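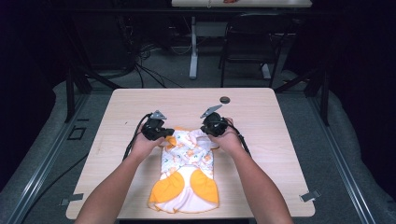
A folded piece of baby clothing on a wood-grain tabletop.

Retail landlords still price space by the square foot, and for small shops the method no longer fits. A unit of 988 square feet at Gillomis costs the same per foot as the unit beside it, although one faces the parking lot and the other faces a service hallway. Foot traffic is measured at every entrance. The lease ignores it.

Hrvoje Berisha, who leases space at Vrabec, argues that flat rates are simple to audit. That is true, and a lender reading 14 leases in one afternoon will prefer them. But a simple number can still be the wrong one. Percentage rent – a low base plus a share of sales above a set point – has been used for anchor stores for decades. Small tenants are rarely offered it.

The usual objection is the cost of checking sales reports. With modern registers, a monthly export takes minutes. A base of $2000 a month plus 4 percent of sales over the set point would let a children's clothing shop get through a slow February and pay more in December. Landlords should put that option in the standard lease.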